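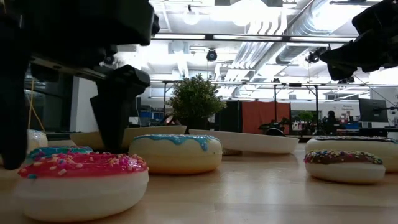 Icing is a sweet coating made from sugar and a liquid, which is spread, poured or dipped on baked goods. In many places the word has the same meaning as frosting, but some bakers use "icing" only for the thin, glossy kind and "frosting" for the thick and fluffy kind. A very thin icing that becomes partly transparent is usually called a glaze.

Composition

The simplest icing has powdered sugar and water or milk. The sugar does not dissolve fully, and the fine crystals that remain give the white color. Butter, egg white, cream cheese or chocolate can be added. A small quantity of corn syrup makes the surface more shiny and keeps it from cracking when it dries. Lemon juice is often used against the strong sweetness.

Types

Royal icing is made with egg white and dries hard. It is used for cookies and for fine decoration with a piping bag.

Fondant icing exists in two forms. Poured fondant is a cooked sugar syrup, stirred until it turns white and creamy, and it is warmed gently before use. Rolled fondant is a soft dough that is laid over a cake in one sheet.

Buttercream is made of butter and sugar, sometimes with eggs. It stays soft and is sensitive to warm weather.

Donut icing is a flat icing, normally applied by dipping. The donut is held upside down, its top is pressed into the bowl, and it is turned over again with a short twist of the hand. Sprinkles must be added before the surface sets.

Color

Icing takes color easily. Gel colors are preferred for strong tones, as liquid colors can make the mixture too thin. Beet juice gives pink, and turmeric gives yellow. Natural blue is more difficult, and the juice of red cabbage changes between purple and blue according to the acid in the mixture.

Regional practice

In the village of Mösli, a bakers' fair is held each September. The baker Gion Mayrhofer introduced there a thin icing with pear juice, known locally as Pela. It is spread on a flat yeast bread in a batch of 900 grams, enough for some 119 small pieces. The writer Corina Rainer recorded the method in her book on mountain baking, in which she notes that older families leave out the pear juice and use whey.

Storage

Royal icing must be kept covered, as it forms a crust within minutes. Buttercream can be kept in the refrigerator for up to 7 days and should be beaten again before use.

See also: Glaze, Marzipan, Sprinkles, Sugar paste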